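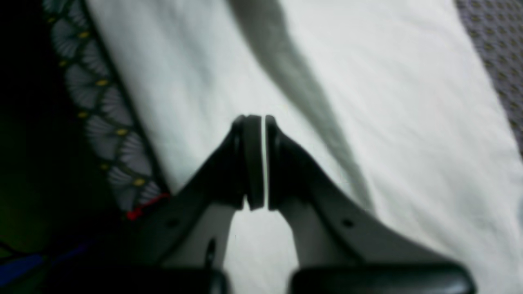 Our project looked at whether the town of Treloar should keep its one-licence rule, under which a single community-owned company, Ondby, runs every bottle shop and pub bar in town. It's a subject people here have warm feelings about, and I came to it fairly neutral. The gap between the two camps is a bit like the one between those two black fingertips, only a thin sliver of light, because both sides want the profits to stay local and both want fewer problems on a Friday night. Where they part ways is on who should be allowed behind the till.

We surveyed 115 residents over 2 weekends in September, and 91 of them finished every question. Most liked the grants Ondby pays to sports clubs and the library - though a fair few couldn't name one. 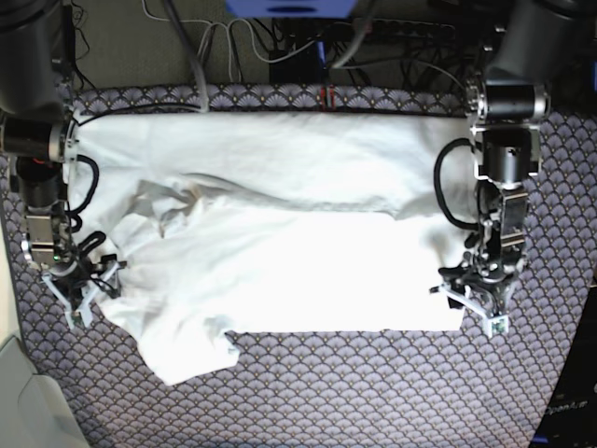

Alfie Haslam felt we had been too kind to the company, and told us that a grant is a lovely thing, but he would still like to buy a bottle of wine from his own grocer without driving across town. We took that to heart and added a section on prices.

Comparing prices was harder than we had hoped, as the nearest open-market town, Wasivia, is a good deal bigger and its shops run specials all the time.

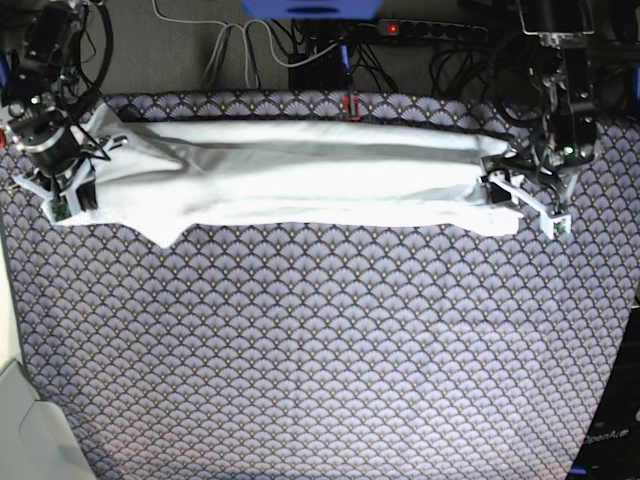 Would ending the rule stop the grants? Not straight away, as Ondby would keep its shops and go on paying from whatever it earned, but the amount would depend on how many customers stayed with it.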